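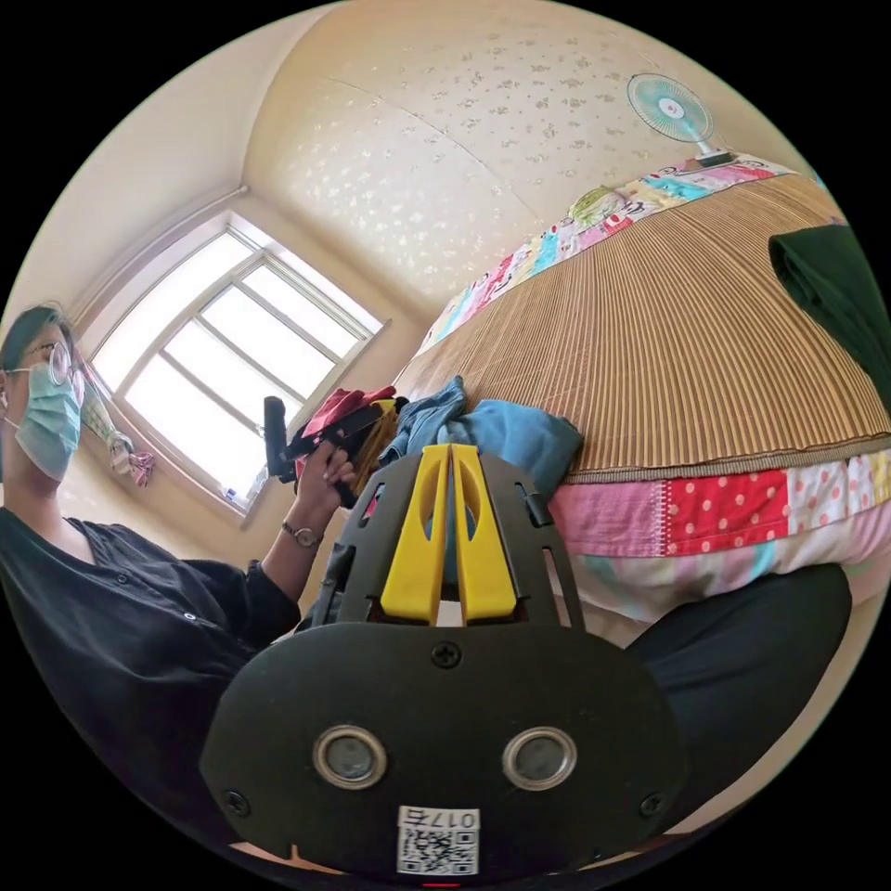 Ritva Eskola says she gave up her car in April and has missed it only once, on the evening when she had to bring home a wardrobe. The rest of the time she takes the number 19 bus, which goes from the hill in Brirna down to the harbour, and she says that the ride has changed how she knows the town.

I understood her better after I moved here myself. My first flat was at the last stop, and for a whole winter I knew only the street with the bakery and the inside of that bus. It takes 31 minutes to reach the harbour. In a car it would be half of this, but parking near the water is expensive and the streets are steep.

A bus route is a strange thing to love. The 19 makes a long turn behind the hospital for the sake of one stop, where in the evening almost no person gets on. Last year the town wanted to remove this turn and save five minutes. A paper against the plan was laid out in the shops and 3,000 people signed it, many of them, I think, people who had never used the stop. I signed it too.

Jannik Fuchs drove the route for many years and is against the turn even today. "In snow you feel the back of the bus going its own way," he told me. He would prefer a small bus for the hospital and a straight road for everyone else. When I told this to Ritva, she answered that a small bus is the first one to be cancelled.

The turn has stayed for now. The new timetable gives the drivers a little more time at the harbour, and the first departure in the morning is earlier than before. I still take the seat behind the middle door, where the heating works best, and I read until the bridge. After the bridge the road is too bad for reading.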